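Swapping grippers on the two-arm bench

I spent most of January deciding between two grippers for the second arm, and I'm writing up my notes before I forget them.

The one I had been using is a Zostov, which a previous job left me with. It's strong and it's simple, but it only knows open and closed. The other is a Lokevura two-finger unit I bought used. It has force control, a much nicer connector, and a manual that is mostly wiring diagrams.

Mounting took longer than I wanted. The Lokevura's bolt pattern didn't match my wrist flange, so I ordered an adapter plate from Baltwood. With the plate on, the whole assembly came to 864 grams, and I had to redo the payload settings before the arm would stop faulting on fast moves.

For the test I picked thin, flat things, because that's where the Zostov gave me trouble. The main one was a small kitchen scale. It has a slick metal top and not much edge to get hold of. I ran 45 attempts with each gripper, turning the scale to a different angle every time. The Zostov dropped it 11 times. The Lokevura dropped it four times, all on the first afternoon, when I had the force set too low.

Cycle time went the other way. The Lokevura is slower to close, around 242 milliseconds more per grasp. I can live with that.
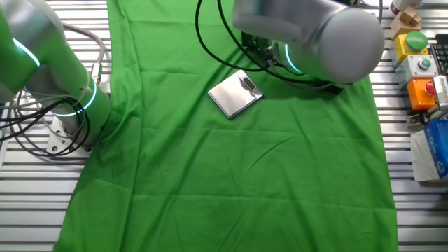

The bench between runs, with the scale on the green cloth.

Cables are still the weak point. There are several at the gripper end and they loop out farther than I'd like. Nidia Mamani suggested a spring retractor — she uses one on her own setup — and I have one on order.

I also tried the Beyene controller for a couple of days and went back to my old one. The Beyene software kept losing the gripper after an emergency stop, and I had to power everything down to get it back.

The Lokevura stays on for now. Next I want to try it on soft packaging, once the retractor gets here.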